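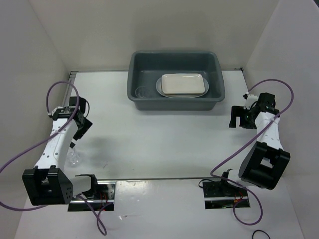 Graue Wanne mit Geschirr: rechteckige Schale auf ovaler Platte, links davon rundes Glas

Start | Handbuch | Geräte | Fragen | Kontakt

Drucken | Als E-Mail senden

Pruvano einrichten, Abschnitt 3: Geschirr erfassen

So, das Programm läuft, der Etikettendrucker hängt am Netz, und jetzt kommt der Teil, vor dem ich mich selbst wochenlang gedrückt habe: Alles muss einmal durch die Hände und in die Liste. Ich betreue den Geschirrverleih in Allovthorpe und habe 928 Teile mit Pruvano erfasst. Wer bei den ersten Kisten ordentlich arbeitet, hat später kaum noch Ärger, also nehmt euch für den Anfang einen ganzen Nachmittag (und Kaffee!).

Bevor ihr loslegt

Ihr braucht einen freien Tisch, ein trockenes Tuch, die Etikettenrolle und das Tablet. Sortiert noch nichts vor! Ich hatte anfangs wunderschöne Stapel nach Größe gebaut und musste sie alle wieder auseinandernehmen, weil Pruvano nach Behältern fragt und die Größe erst danach wissen will. Nehmt einfach die Wanne, die am nächsten steht.

Behälter anlegen

1. Tippt im Hauptmenü auf "Bestand" und dann auf "Neuer Behälter".
2. Gebt einen kurzen Namen ein. Ich nehme Farbe und Nummer, zum Beispiel "Grau 61". Umlaute gehen, Schrägstriche leider nicht.
3. Wählt den Lagerort. Falls die Liste leer ist, habt ihr den vorigen Abschnitt übersprungen -- bitte zurück, ohne Lagerort speichert das Programm nichts.
4. Drückt "Sichern" und druckt das Etikett.
5. Klebt es außen auf die schmale Seite, knapp unter den Rand. Auf dem Boden findet es kein Mensch wieder.

Hinweis: Der Ellery-Drucker zieht nach dem Einschalten gern ein leeres Etikett durch. Das ist normal, ihr müsst nichts neu einlegen.

Teile eintragen

1. Öffnet den Behälter und tippt auf das Plus.
2. Sucht die passende Gruppe: Platten, Schalen, Teller, Gläser, Sonstiges. Eine Platte ist bei mir alles, worauf man Fisch servieren würde. Schalen haben einen Rand, der etwas hält. Darüber kann man streiten, Hauptsache, ihr bleibt dabei.
3. Tragt Form und Farbe ein. "Oval, hell" reicht völlig. Ich habe am Anfang zwischen Creme, Elfenbein und Eierschale unterschieden und mich beim Suchen jedes Mal verflucht.
4. Messt die längste Seite und schreibt sie in Millimetern dazu.
5. Bei Rissen oder abgeschlagenen Stellen setzt ihr den Haken bei "Mangel". Das Teil bleibt dann in der Liste, taucht aber in keiner Buchung mehr auf.
6. "Sichern und weiter" öffnet gleich die nächste leere Karte. Den Knopf "Sichern" daneben braucht ihr erst beim letzten Teil.

Tipp: Gleiche Teller könnt ihr als Satz anlegen. Tragt einen davon ein, haltet die Karte lange gedrückt und wählt "Vervielfältigen". Das hat mir Stunden gespart!

Achtung: Gläser bitte einzeln einwickeln, bevor die Wanne ins Regal kommt, und schwere Platten immer nach unten. Pruvano kennt zwar ein Feld für die Packreihenfolge, prüft sie aber nicht.

Achtung: Keine Etiketten auf Flächen kleben, die mit Essen in Berührung kommen. Bei Platten und Schalen nehme ich die Unterseite, bei Gläsern verzichte ich ganz und etikettiere nur den Behälter.

Abgleich mit Zesodbridge

Wenn ihr zu mehreren erfasst, schaltet unter "Einstellungen" den Abgleich über Zesodbridge ein. Dort gebt ihr den Gruppenschlüssel ein, und beim ersten Mal dauert es ein Weilchen. Lasst das Tablet so lange offen liegen -- geht der Bildschirm aus, fängt der Abgleich wieder von vorn an. (Ja, mir passiert. Zweimal.)

Die kleine Lizenz endet bei 800 Einträgen. Danach wird das Plus grau, und es erscheint keinerlei Meldung, warum. Ich habe deswegen das Tablet neu gestartet, den Drucker abgezogen und am Ende in der Lizenzübersicht nachgesehen, wo es ganz klein steht. Sätze zählen übrigens Teller für Teller.

Wenn etwas nicht klappt

Etikett unleserlich: Druckkopf mit dem trockenen Tuch abwischen, dann in der Karte "Erneut drucken" wählen.

Teil im falschen Behälter: Karte öffnen, "Umräumen", Ziel antippen. Bitte nicht löschen und neu anlegen, sonst ist die Ausleihgeschichte weg.

Doppelte Einträge nach dem Abgleich: unter "Bestand" auf "Dubletten" gehen und die ältere Karte behalten.

Weiter geht es in Abschnitt 4 mit der ersten Buchung. Dafür müssen alle Behälter, die ihr verleihen wollt, auf "Bereit" stehen.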